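About Ulon

Ulon writes the dull part of robotics: the software that tells an arm when to stop. We started in December, in two rooms above a carpet shop, after a job called Flirlow went badly for us.

Flirlow was a two-armed packing cell. On its first morning one arm lost track of the other, kept its grip and swung. It cost us 40 spoiled cartons, a dented guard rail and the customer. The fault was a stale position reading that our own code had trusted for 300 milliseconds too long.

We now rehearse every job in simulation first, using our test bench, Zullasier. It holds 423 faults, most of them ours. New arrivals are asked to break something on it before lunch, and they manage.
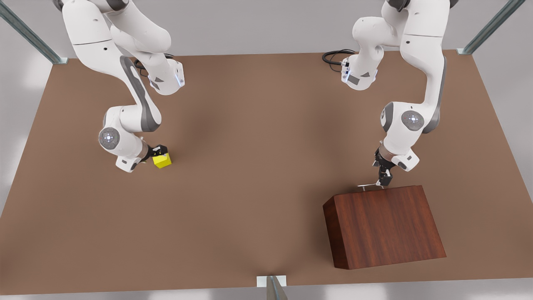 Two arms, a yellow cube and a wooden box in simulation.

Customers may read the whole fault list. Few get past the first page.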